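Morfudd Prydderch
February

3.2 Work surface and background

The choice of work surface is often left out of published accounts of tabletop handling, although it affects how easily small items can be told apart from what lies beneath them. In the present study the surface was treated as part of the materials and was specified before any items were selected. The requirement was for a pale, matte area large enough to hold small objects with open space on every side, set against a background dark enough that the far edge of the table could be found without marking it.

Three coverings were compared during the preparatory phase, under the working names Pasari, Omico and Griluma. Pasari was rejected for its sheen, which produced bright spots under the overhead lamps. Omico was acceptable in this respect but was too thin to lie flat at the corners. Griluma was retained for all later sessions. The comparison was carried out in the Ferrand laboratory, with the same lamps and the same nine items used for each covering. Raters viewed 200 trial placements and marked the outline of every item on a printed sheet. Outlines drawn against Griluma were the most consistent from one rater to the next, and the difference was largest for glossy items.

Small differences in tone across the surface were accepted. An even tone is difficult to maintain over a large area, and shading that changes slowly does not hide the outline of an object in the way that a printed pattern or a hard shadow does. Figure 3 shows the pale surface against the dark background. 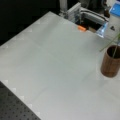
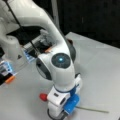
Figure 3. The pale work surface and dark background, in two views. A small, glossy red object and a thin gray rod rest on the surface in the second view.

Does a pale surface make every kind of item easier to find?

The benefit depends on the item. Strongly colored objects gain the most, and dark objects gain nearly as much. White and light gray objects gain little, and for these the raters relied on the narrow shadow along the lower side of the item. Clear plastic was the hardest material to outline on any of the three coverings.

Item shape had a separate effect. Compact, rounded items were outlined quickly and with few corrections. Long, thin items took more time, mainly at the ends, where raters disagreed on the exact point at which the item stopped. The disagreement was greater when the item lay at an angle to the table edge than when it lay parallel to it. No item was removed from the set on these grounds, but the two ends of each long item were scored separately from its sides in the analysis reported in Section 4.

The main series consisted of 214 placements. Of these, 200 were scored in full, and the remainder were set aside where one or more rating sheets had been left incomplete. The covering was wiped with a dry cloth at the start of each session and inspected for creases. Shallow creases were left in place, and their positions were noted on the session record so that they could be compared with any errors in the outlines. Sharp folds were pressed flat before work began. The position of the lamps was not changed between sessions.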